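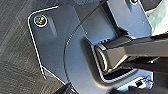 Un tornillo en la esquina de una placa de plástico gris.

Desconfío de la palabra «reparable» desde que empezó a salir en las cajas. Antes un aparato se arreglaba o no se arreglaba, y eso lo decidía el señor del taller. Ahora lo decide el departamento de publicidad.

En noviembre se me paró la cafetera, una Bunico que presumía de «vida útil ampliable». Pregunté por la pieza: 6 semanas de espera y un precio que rozaba el de la máquina nueva. Reparable era, sí – también es habitable la Antártida. Elibariki Owino, que lleva media vida soldando placas ajenas, me dijo que de cada cinco aparatos que le entran por la puerta, dos vuelven a casa tal como llegaron. Casi nunca por culpa de la avería. Falta el recambio, o el manual, o las ganas del cliente cuando oye el presupuesto.

Me dirán que la ley va mejorando. Puede ser. Safta Bogdan, vecina mía y optimista profesional, guarda en un cajón todas las garantías y está convencida de que algún día le servirán. Yo le pregunto cuántas ha usado y cambia de tema.

Tampoco me creo la nostalgia contraria, la del frigorífico de la abuela que duraba eternamente. Los que se rompieron no salen en las anécdotas.

Lo que pediría es bastante aburrido: el precio de los recambios impreso en la etiqueta, junto al del aparato, y con la misma letra. Sospecho que más de una marca preferiría retirar el adjetivo.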